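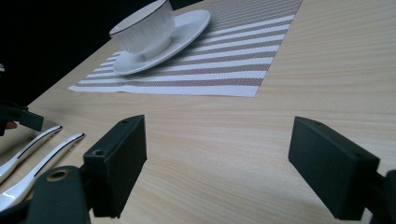

White rings and a tacky spot on a light wood dining table, under the placemats

posted in Furniture Care, Thu 26 December

The table is four years old, pale wood, sold by Kirnard as "natural oil finish". We use woven placemats at each seat. When I lifted them this week there were cloudy white rings at two seats and a patch near the middle that grabs the cloth when I wipe it. The surface feels smooth otherwise, no raised grain. Can I fix the rings without sanding the whole top? And is the tacky patch the same problem or a separate one? I have fine steel wool, mineral spirits and half a can of Tisent furniture oil.

bradton_finisher

Two separate problems.

White rings are moisture or heat haze in the finish. Dark rings would mean water has reached the wood. Woven mats let both through, so a hot bowl on a thin mat marks the table almost as if the mat was missing. Start with the mildest method:

1. Leave the mats off for 47 hours or more in a heated room. Fresh haze often fades without treatment.
2. If it remains, put a few drops of the oil on a soft cloth and rub with the grain, light pressure. Wipe off all the excess within 30 minutes.
3. Only then try the steel wool, finest grade, with oil as the lubricant. Stop when the ring is gone. Going further changes the sheen and you will have to blend a larger area.

The tacky patch is most likely oil that was put on too thick and never cured. Wipe it with mineral spirits on a white cloth, let it dry overnight, check again. Test under the table edge first — some "oil" finishes have varnish in them and react differently.

Lay used oil rags flat outdoors to dry. Do not ball them up. They can catch fire.

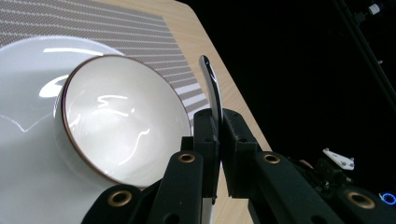

Bowl and plate on a striped woven mat, light wood table

tablesaw23

mayonnaise. leave it on overnight. worked on my moms table

Herath_Woodshop

I agree with the first reply except for the order. Do the mineral spirits before any new oil, over the whole top, or you seal old residue under the fresh coat. Also check the backs of the mats. Some have a rubbery coating that softens oil finishes, and the tack will come back if you put the same mats down. Felt or cork under the hot dishes is enough.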